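Chapter 4
Reading a League Table

I grew up in a house where the league table was stuck to the fridge every Monday, and I still can't walk past one without stopping. So forgive me if I get a little carried away in this chapter! A table looks like the plainest thing in soccer – a list of clubs, a row of numbers, done. But most of my students, even the ones who never miss a game, read only the last column.

Let's start with a club I'll come back to all through the book. Plusville play in a small regional league with 9 other teams, and a few seasons back they spent the whole winter in second place. Their fans were thrilled. Their coach, Rostam Tabrizi, wasn't (I talked with him a lot that year, and he is a hard man to cheer up). He kept pointing at the goal difference, which was barely above zero. Plusville had been winning by one goal and losing by three or four, and he figured the close ones would stop going their way sooner or later. 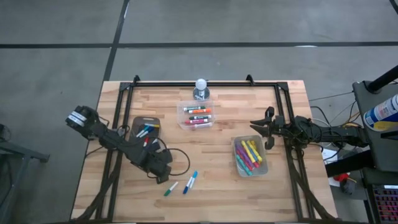 By April they had slid to sixth. Was he right, or was he just a worrier who got lucky? That's a fair question, and one season of one club can't settle it. What I'd like you to do for now is get used to looking at two columns together, points and goal difference, and asking whether they tell the same story.

Then there's the matter of games in hand. Jallitz sat four points behind Plusville at the winter break, but they had two games still to make up after a frozen field. If you win both, that's six points, and you're ahead. If you lose both, you've got nothing except tired legs. Newspapers love to write as if those points were already in the bank, and I'll admit I've done it too, usually about my own team.

Home and away records are the third thing I check. Sedell took 80 percent of their points at home that season, on a narrow, bumpy field that everybody hated visiting. Parsa were the other way around – happy on the road, nervous in front of their own crowd. The overall table had them side by side, level on points, and you would never have guessed how different they were.

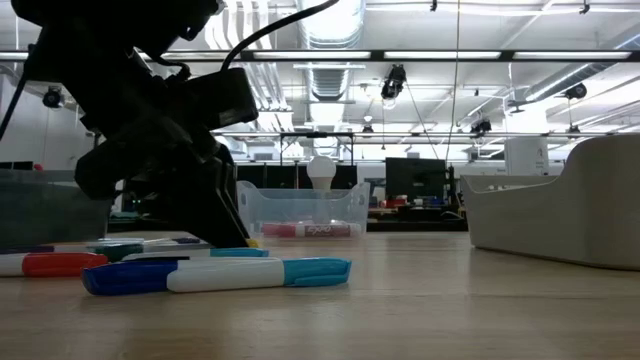

314

4.1 What the Points Column Leaves Out

Three points for a win, one for a draw, none for a loss. You know that already. But suppose two clubs have each played ten games and each have 15 points. One has won five and lost five. The other has won three, drawn six and lost one. Which would you want to play next Saturday? I ask this on the first day of class every year, and the arguments run well past the bell. Write down your own answer before you read on, and keep the page, as we'll need it again in 4.3.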